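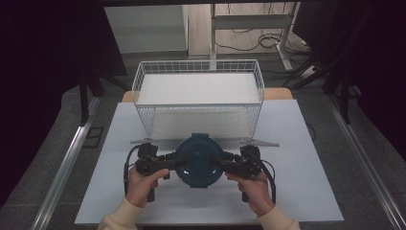 Lid (container)

A lid is a removable or hinged cover that closes the opening of a container. Lids are made for jars, pots, tubs, boxes, bins, cups and many other vessels, and are found in nearly every material used for containers, including clay, wood, glass, metal, paper and plastic. The word is also used for covers that are fixed to the body, such as the lid of a chest or a piano, although this article deals mainly with household containers.

Terminology

In everyday English, "lid," "cover," "cap" and "top" overlap. A cap is usually small and fits over a narrow neck, while a lid usually closes a wide mouth. A stopper or plug goes inside the opening and is held by friction. A closure is the packaging trade's general word for all of these.

The edge of the container that meets the lid is called the rim or lip. The part of the lid that hangs down outside the rim is the skirt. A lid that drops inside the rim instead has a flange, or on pottery a gallery, the small ledge on which the lid rests. Knobs and loops on top are called finials when they are decorative.

History

Flat stones, leaves, hides and pieces of bark probably served as the first covers, but few of these can be told apart from other scraps. Fired clay lids are common at early farming sites in many parts of the world. Storage jars in the ancient Mediterranean were often closed with a clay disk or a cork disk set in the neck and sealed with plaster, pitch or resin. The seal had to be broken to reach the contents, so it also showed whether a jar had been opened.

Wooden boxes with sliding or lift-off lids were widely used in medieval Europe for spices, medicines and small tools. Bentwood boxes, in which a thin strip of wood is bent around a base, usually had a lid made the same way and one size larger.

Glass jars with threaded necks came into general home use in the second half of the 19th century. They made it possible to preserve food at home with a lid that could be taken off and put back by hand. Tin-plated steel lids were also common on cocoa, tobacco and paint containers by this time. The press-in lid of the paint can, which is pried up with a flat tool, belongs to the same period.

Plastic lids spread after World War II. Flexible polyethylene could be stretched over a rim and would spring back, which gave a fairly tight seal without threads, clamps or rubber rings.

Types

Loose-fitting lids rest on the rim and are held only by their own weight. Most saucepan lids are of this type. They let steam out and are easy to lift, but they fall off if the pan is tipped.

Friction lids grip the rim or the inside of the mouth. Cookie tins and cardboard gift boxes use them.

Snap-on lids have a small bead inside the skirt that passes over a matching bead on the rim. The lid has to flex slightly as it goes on. They are used on food tubs, yogurt pots and storage boxes.

Screw lids turn on a thread. A continuous thread takes one turn or more to close. A lug lid has short, separate threads, often 4 of them on a food jar, and closes with less than a full turn.

Clamp lids are pulled down by a wire bail or a lever, usually onto a rubber ring.

Hinged lids stay attached to the body. A living hinge is a thin strip of the same plastic as the lid and the container, molded in one piece.
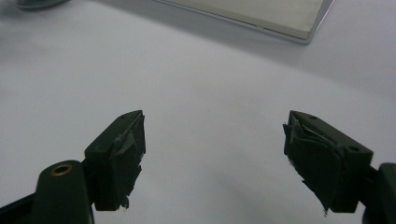

Sealing

How well a lid seals depends on the fit between two surfaces and on the force holding them together. Hard materials such as glass and steel rarely meet closely enough to hold liquid, so a softer material is placed between them. Rubber, cork, waxed paper and silicone have all been used. In home canning, the flat metal disk carries a ring of sealing compound near its edge, and a separate screw band holds it in place during heating. As the jar cools, pressure inside drops and the disk is pulled down.

A seal can be too good. Fermenting foods give off gas, and a tight lid on a crock of cabbage may leak or burst. Crocks for this purpose often have a water channel around the rim. The lid sits in the water, and gas bubbles out while air stays outside.

Freezing causes a different problem. Water expands when it freezes, and a container filled to the rim may push its lid off. Manufacturers of freezer tubs normally recommend leaving some space at the top.

Shape and strength

Most lids are round, as are most pots and jars. A round lid fits in any direction, can be turned on a thread, and presses evenly on its seal. Square and rectangular lids store with less wasted room but tend to leak at the corners or lift along the long sides.

Thin lids are often stiffened with ridges, steps or a raised edge. Rings pressed into the end of a metal can also let it move outward a little during heating and return afterward. Domed lids are stiffer than flat ones of the same thickness – they do not stack as well unless the dome is shallow.

Collecting

Decorated lids are collected apart from their containers. The best-known group is the printed pot lid of the 19th century, made to cover small ceramic jars of meat paste, tooth powder and ointment. Many survive because they were dug from old trash pits.

The Ozoliņš collection at Drandside holds 315 lids, among them 30 from the Covent pottery in Cletside. Its catalog, compiled by Yeison Cuadros, sorts them by rim profile and lists 9 profiles. Pieces without a known maker are entered under the place where they were found.

See also

Bottle cap
Canning
Cork (material)
Gasket
Tamper-evident packaging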